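4. Fitting the wooden board to the perforated table

This section covers laying the wooden work board on the perforated table, fastening it along its front edge, and setting out the shape blocks. Read it through once before you start. The board is awkward for one person to carry, so have a second person ready for steps 3 to 6.

The instructions apply to the large board only. If you have the small Fenden board, which rests on rubber feet and is not bolted, go to section 6.

4.1 What you need

The board, with its front edge marked on the underside
2 front bolts and the key that fits them
A soft brush and a dry cotton cloth
A pencil
The box of foam shape blocks

Keep the bolts in the bag until step 7. They are the same thread as the ones supplied with the Dultuline side rails but shorter, and the two are easily mixed up. A rail bolt used here will reach the bottom of the hole before it grips.

4.2 Preparing the table

1. Clear the table top completely. Brush along the rows of holes and then along the seams between the plates, where dust and chippings collect.

2. Run the flat of your hand across the seams. If one plate stands higher than the next, stop and level the plates as described in section 2. A board laid over a raised seam will rock, and tightening the bolts will not cure it.

CAUTION: Do not use oil or spray polish on the table top. It stays in the threads and will mark the underside of the board.

4.3 Laying the board

3. Lift the board with one person at each end. Keep it level and do not let it lean on a corner.

4. Lower it on to the table with the wider edge towards you. The board is made from glued strips of maple, and the strips should run from left to right when you stand at the front.

5. Slide the board until there is a margin of table showing on all sides. Lift slightly as you slide. Dragging the board scratches the paint, and the edges of the holes will raise splinters on the underside.

6. Check that the front edge lies just behind the row of holes you mean to use. Both front bolts go into the same row. If one hole is clear and the other is half covered, the board is turned slightly. Straighten it now.

4.4 Fastening

7. Start both bolts by hand, one near each front corner, just in front of the board's edge. Each should turn freely for several full turns. If it binds, take it out and clean the hole with the brush.

8. Tighten the left bolt until it is snug, then the right, then go back to the left. Short turns with the key are enough.

9. Press down on each corner of the board in turn. There should be no knock and no movement.

CAUTION: Do not over-tighten. Maple will bruise along the front edge, and the dent does not come out.

Note: If the board still creeps towards the back of the table after step 9, slacken both bolts, pull the board forward until it meets them, and tighten again. Luuk Hoekstra in the workshop keeps spare bolts and can help with a damaged thread - please do not try to recut one yourself.

4.5 Setting out the blocks

10. Wipe the board with the dry cloth, working along the strips.

11. Stand the blocks in a row towards the far edge, on the right-hand side, with their sides touching. Start at the left with the green cylinder, flat face up, and put the blue cube next to it. Continue with the remaining blocks in the order given on the lid of the box.

12. Leave the near half of the board clear.
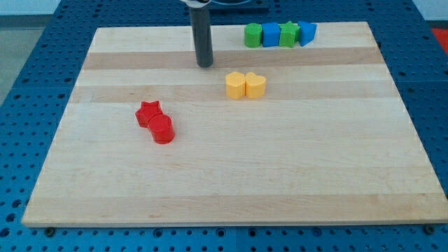

Grirkimum, November

Changes to this section since the last issue

Step 6 has been rewritten. The old wording told readers to line up the board with the edge of the table, and several people pointed out that the sides of the board are not square to it. Use the front row of holes and ignore the sides.

The part number for the front bolts is now 594. Older copies of the guide give 63, which is the number of the bag they used to come in. Orders placed under the old number will be returned.

Step 12 is new. Thanks to Senga Galbraith and Mei-kuen Yang for asking for it.

4.6 Care of the board

The surface is matt and should stay that way. Do not varnish or wax it. The stripes of lighter and darker wood are natural, and so are small dark flecks in the lighter strips. They are not stains and should not be sanded out.

For ordinary dirt, use a cloth wrung out in plain water and dry the board straight away. Pencil marks come off with a soft rubber. For anything else, ask Els Claeys before you try a cleaner.

The foam blocks can be wiped with the same damp cloth. Do not soak them, and do not stack heavy things on top of them in the box. A block with a crushed corner will not stand tight against the next one and should be replaced.

4.7 Taking the board off

Put the blocks away first. Undo both bolts fully and return them to their bag, then lift the board straight up with one person at each end. Store it flat. If it has to stand, stand it on the wide edge, upright against a wall, with a blanket underneath.

Replacement boards come from Jiang and are supplied without bolts.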